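La tela roja y otras cosas que no voy a tirar

5 Feb 2018

Llevo todo el invierno diciendo que iba a ordenar el armario y todo el invierno encontrando algo mejor que hacer, como descongelar el congelador o llamar a mi tía. Pero esta mañana la barra ha cedido por el lado izquierdo, con un ruido bastante digno, y he tenido que aceptar que el asunto ya no dependía de mí.

Mi amiga Nuala Sheehan tiene un método. Se saca todo, se pone encima de la cama y se decide prenda por prenda. La parte de sacarlo todo me salió muy bien. A partir de ahí empezaron las negociaciones.

Primera norma: lo que no me he puesto en un año, fuera. La norma duró lo que tardé en dar con un jersey de lana que no me pongo desde que vivía en Groluldale y que pica como si tuviera algo personal contra mí. Se queda. Hace frío y uno nunca sabe.

Luego está el capítulo de la ropa roja. No recuerdo haber decidido nunca que me gustara el rojo, y sin embargo ahí está, destiñendo con paciencia sobre todo lo demás desde hace años. Tengo una funda de almohada rosa que no compré rosa. Lo de letras grandes, de esas que anuncian un gran día con mayúsculas, lo aparté para pensármelo con calma. Un gran día, dice. Cuál, no lo especifica.

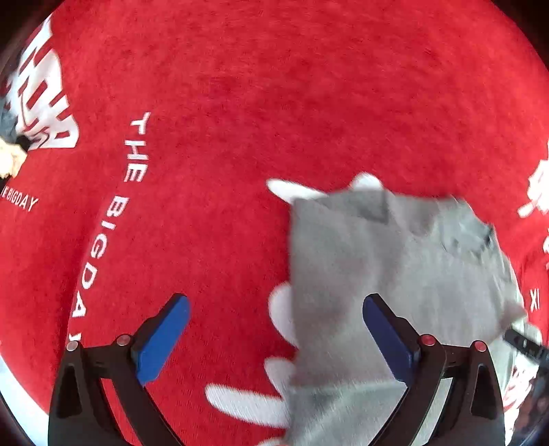
El gris, en cambio, no da problemas. El gris se dobla, se guarda y se olvida, y si un día desaparece tardas meses en echarlo de menos. Creo que la mitad de mi vida adulta ha transcurrido en gris y no tengo queja, salvo que a las siete de la mañana, sin gafas, todo parece la misma manga.

A media tarde había tres montones: guardar, regalar y no sé. El de no sé llegaba a la almohada. El de regalar consistía en un cinturón y unos calcetines que Lourenço Louro me trajo de un viaje y que le devolveré con mucho cariño en cuanto venga a cenar.

He pedido una barra nueva que promete aguantar 200 kilos, o sea, a mí y a todas mis malas decisiones. Llega la semana que viene. Mientras tanto duermo en el lado derecho de la cama y el montón de no sé en el izquierdo. De momento no ronca.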